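Robot arm for restocking drinks fridges - what happens to the fridge attendants?

Posted in Workplace and Facilities

Yasaman Kazemi
I supervise the catering store at Sundley. We put out up to 700 bottles a day across the staff fridges, all by hand. Management wants to trial an Endura arm on one fridge from May and has asked me to rewrite the position descriptions for my attendants. The vendor sheet covers payload and reach but says nothing about staffing. For anyone who has run one of these: what work is left for people, and what should I put in the PD? Also, does the door have to stay open while the arm works? Our food safety plan sets a limit on door-open time.

Elias Fakhoury
We have had one at the Kanaan site long enough to log 3512 placements, of which 282 needed a person to step in. Most of those were bottles tipping at the shelf edge or a finger stopping short against trim. Lifting dropped off sharply. Checking went up.

Tasks that stayed with our attendants:
Date checks and rotation. The arm does not read use-by dates.
Staging bottles upright on the side table, caps on tight.
Wiping the finger pads at the start of each shift.
Clearing faults and writing them up.

The last one needs to be in the PD by name, with training hours against it. We left it out and it became unpaid extra work for whoever was nearest. Two attendants asked for a reclassification and got it, after a fairly slow process.

On the door: ours is open for the whole cycle. We cut the batch size until the cycle fitted inside the limit in our plan. Measure it with your own fridge, loaded.

Clearance under any ledge or handle is the other thing to measure. Ours is tight.

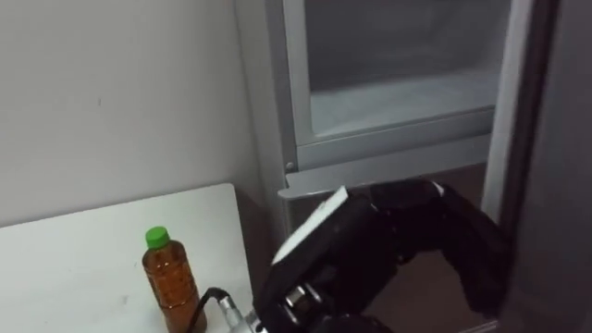
White-padded finger just under the lip of the fridge, bottle of what looks like tea on the table at left.

getis_stores
We were quoted 4000 for the guarding alone and dropped it. Check who pays for that.

Yasaman Kazemi
Thanks both. Elias, did you keep the same number of attendants on early shift?

Elias Fakhoury
Yes, same roster. Start times moved to 6 am so that staging is done before the first cycle.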